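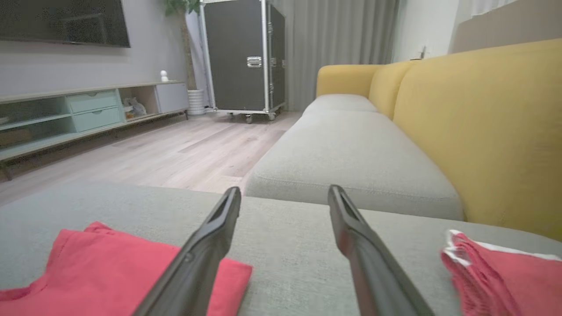 GRUNDACH, July

Home The Association Minutes Fixtures Contact

Search the site Enter keywords Go

Grundach Handball Association
Minutes of the Ordinary Members' Meeting

Held in the upper room of the Hindora Hall at 7.30 p.m. Margaux Lebrun in the chair. Minutes taken by Didier Guillot. Members present: 37. Apologies were received and recorded in the attendance book.

1. Minutes of the previous meeting
The minutes were approved with one correction. Under item 4, "car park" should read "cycle park".

2. Matters arising
The Secretary reported that the lock on the equipment store had been replaced and that keys had been issued to team leaders against signature. A request for a further key for the under-14 side was agreed.

The broken scoreboard remained out of use. The hall management had obtained one quotation and was awaiting another. The matter was deferred to the next meeting.

3. Use of the Hindora Hall
The Chair reported on discussions with the hall management about evening bookings. The hall had proposed that each training period be shortened from 90 minutes to an hour in order to make room for an additional badminton group. Members expressed concern that the senior women's side could not complete a warm-up and a full practice game in that time.

After discussion it was resolved that the Association should ask to retain its present periods until the end of the season, and should offer to give up the early period during school holidays. The resolution was carried with two abstentions.

4. Travel to the Ikusetti tournament
The Secretary presented the arrangements. The coach would leave from the hall at 6.45 a.m. and seats were available for 38 passengers. Priority would be given to players, then to officials, then to families in the order in which their names were received. Parents of junior players were reminded that consent forms must be returned before a seat could be confirmed.

A member asked whether the return journey could include a stop for an evening meal. The Secretary undertook to enquire with the coach operator, Huet.

5. Team clothing
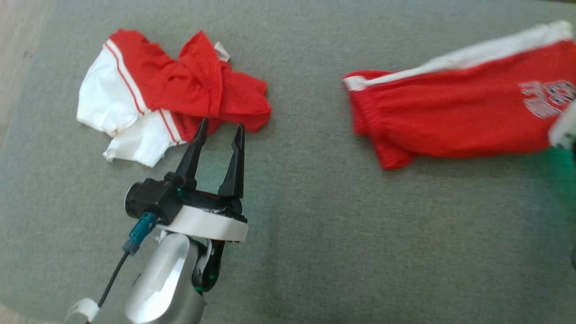 The meeting considered whether match clothing should be washed centrally or by players at home. The present arrangement, under which one family takes the whole team's clothing after each match, was felt to place too much work on a few households. Several members also raised the care of white cloth. It was noted that a small brownish stain is easily noticed on the white panels with the thin red double stripe, and that marks of this kind should be treated before the item is returned to the store. It was agreed that senior players would wash their own clothing from the start of the new season. Junior clothing would continue to be washed together, by rota.

6. Any other business
The Chair thanked the referees who had completed the spring course. A member asked for the water fountain near the changing rooms to be reported again.

7. Next meeting
The date would be fixed once the hall had confirmed its September bookings. The meeting closed at 9.10 p.m.

Signed: Margaux Lebrun, Chair
Recorded: Didier Guillot, Secretary

© Grundach Handball Association Contact the Secretary Back to top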